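News from the Sillcombe Bread Table

Our June bake was the largest we have had since we moved to the kitchen in Colunwood Road. We made 168 small plaited rolls, and when the doors closed at 2 there were only crumbs and one roll which Mrs Dvorak had put aside for her neighbour. Thank you to everybody who came early to knead, and also to those who came late to wash the trays, because the trays were many.

Several members asked me to write the method in the newsletter, so I will try. I learned plaiting from my aunt and she never weighed anything, therefore the quantities are mine and you may correct them.

For one tray you need 500 g strong white flour, a sachet of dried yeast, a spoon of sugar, a good pinch of salt, one egg, 50 g soft butter and warm milk, enough to bring it together. The dough must be soft but it should leave the bowl clean. Knead it for ten minutes by hand. At Sillcombe we let it rise on the shelf above the boiler, but at home any place without draught is good.

When the dough has doubled, cut it into pieces and roll each piece into a rope as long as your forearm. Do not put flour on the table at this moment. The rope needs to hold the table a little, otherwise it slides and does not become longer. Fold the rope in half, twist it three or four times and tuck the ends under. If you prefer the real plait with three strands, make the strands thin, for they will grow.

Cover the rolls and leave them 40 minutes. Then brush with beaten egg, once before the second rising and once again just before the oven. My aunt did it only once, but I find that the second time gives a deeper colour. Bake at 190 degrees in the middle of the oven. In the Nodmont oven, which is hot on the left side, please turn the tray after ten minutes.

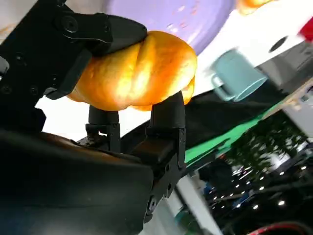 How do I keep the creases between the twists from disappearing in the oven?

Twist a little tighter than looks correct, and do not let the second rising go too long. When the dough is too puffy the twists melt together and you get a smooth bun. It will taste the same, of course.

The rolls are best on the same day. For the next day, put them in a warm oven for a few minutes with a damp cloth of paper over them, or slice them and toast. They freeze well too, if they are completely cool before you close the bag.

In our next bake we will try a version with cardamom. There is place for 30 persons at the tables. Please give your name to me at the door and bring an apron and a box with a lid.

Chandrasekhar Kotian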